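Teaching Machines to Tidy: The Kikcombe Sorting Study

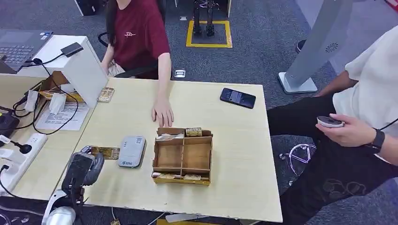

Putting small household goods back where they belong remains one of the more stubborn problems in service robotics. The Kikcombe study, led by Dr Chelsea Wainwright at the Nisau Institute, asks how many human-guided attempts a single arm requires before it can fill a divided organizer with items it has not handled before. The apparatus is deliberately modest. A wooden organizer with a long rear compartment and two square ones at the front stands in the middle of an ordinary table, and the black gripper approaches small packages laid out beside it. Other articles, among them a smartphone, share the tabletop, as they would in most homes.

The method belongs to the family known as learning from demonstration. An operator guides the arm through a task while its joint positions and camera views are recorded, and a control policy is then trained on the accumulated record. The Kikcombe group collected 3,113 demonstrations in this manner, divided among three tasks: placing a package in a named compartment, moving it from one compartment to another, and clearing the organizer altogether.

What distinguishes the work is its treatment of error. Earlier data sets have tended to discard any attempt in which the gripper closed on air or nudged a box out of reach. Dr Wainwright and her colleague Wenceslao Jara retained these attempts, provided the operator went on to complete the task, and marked the point at which each recovery began.

"A clean demonstration shows the arm one path," said Mr Jara. "A recovery tells it what to do once it has left that path. We had been throwing away the more useful half of our afternoons."

In the trials reported to date, each policy was given 60 attempts with packages absent from the training record. The policy trained only on clean demonstrations completed 34 of them. Its counterpart, trained on an equal number of demonstrations with recoveries included, completed 51. Most of the difference arose in the rear compartment, where a package set down at a slant can lodge against the partition.

The authors are cautious in their claims. Both policies performed poorly with soft packaging, and neither was tested on an organizer of another shape. Greer Lindsay, who reviewed the protocol for the Cárdenas Laboratory, has noted that the operators were all experienced, and that recoveries made by novices may prove less instructive – a question the group intends to take up in July.

A further matter is cost. Marking recoveries by hand added considerably to the labour of preparing the data, and Sombat Kaewmanee is now developing a means of detecting them from the gripper's own motion. Early versions confuse a hesitant operator with a failed grasp.

The demonstrations and the marking guidelines will be made available to other research centres on application to the Institute.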